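Do you really need to rinse your recycling?

Thursday, March 28, 2024

I have been washing out yogurt tubs for most of my adult life, and in January I started to wonder who told me to. My mum did, I suppose. The council's leaflet says "clean and empty", which could mean anything from a quick shake to a full go with the bottle brush.

So I kept a tally. Over 30 days I rinsed 211 items, most of them under a running tap and plenty of them in warm water I had paid to heat.

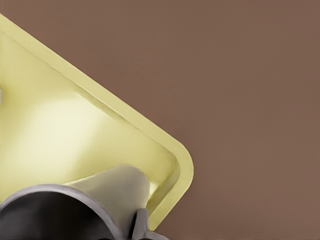
I rang the company that empties our bins, Besier, and asked how clean is clean. The fellow on the phone said food scraps were the problem and a smear was fine. I asked if that was written down anywhere. He said he'd look into it. I am still waiting.

Then there's Lultent, the spray my neighbour swears by. It promises to break down grease on plastic "so it can be recycled". Maybe so. It also comes in a bottle with a trigger, a spring and a shrink sleeve, and I can't find a word on the label about what to do with those. I put it back on the shelf.

My own rule for now – scrape it, swish it in the leftover dishwater, stop there. Peanut butter jars get one honest try with a spatula. If the colour of the sauce has soaked in, I leave it soaked in.

I'm not saying give up on the yellow-lid bin. I'd just like one plain page from whoever sorts the stuff, with the real cut-off on it.
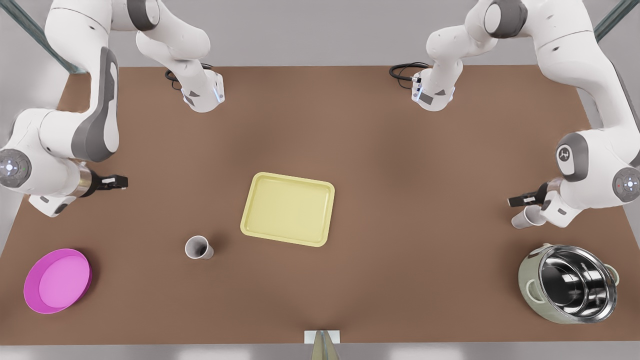 Alina Surdu wrote back to my last post that I'm being too hard on the leaflet, and that her building had a whole load turned away over a few half-full jars of pasta sauce. Fair enough, but half-full is a long way from a smear. She also wants to know if lids go on or off. I've been told both.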